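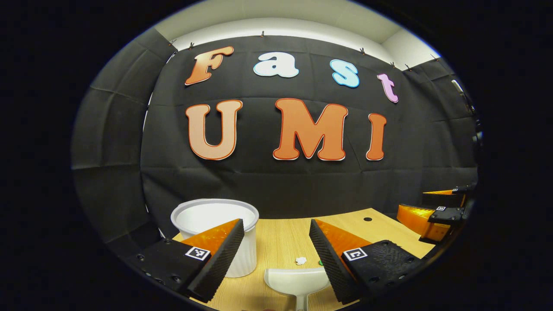 Hello Trinidad, and sorry this is a bit later than I promised – July ran away with me. The lantern making is on track and the Drirnmont Players have spent less than I feared, mainly thanks to Perach letting us have the hall at the old rate. We've settled the backcloth question too: plain black fabric, clipped along the top edge, with big coloured cut-out letters fixed to it. I like the mix of sizes, large orange ones on the lower row and smaller ones in different colours above, and I'd be happy for the creases to stay as they are.

Now for the money. Of the £400 you gave us for the spring and summer, most has gone on hall hire and paper. Lamp oil is off the list (the insurers weren't keen) so we've bought battery candles, and those cost more than I'd put in the budget. I'll need to move £40 across from printing to cover them. I hope that's all right with you? Amancay Villalba has said she can do the programmes on her own printer if we bring the paper.

The sessions themselves have been lovely. We had 15 people at the busiest one and nine at the quietest, when it poured down and the Sirow bus didn't turn up. A few of the older ones had never put on a show before and are now arguing about entrances as though they'd been at it for years! The shadow story is the one set on the river at Daza, with the ferryman and his three daughters, and we've cut the wedding because it went on and on.

Two things are behind. The music isn't sorted – our accordion player has moved away and I haven't found anyone else, so we may end up with a recording. And the second half still has no proper ending. We've tried two and the group likes neither of them.

Next month we start full run-throughs, with the lights off from the beginning so that everyone gets used to finding their way about in the dark. I'd love you to come and sit in on one if you're over this way. Doors are open from half past six and there's usually cake. I'll send the receipts separately once I've got the last one from Perach.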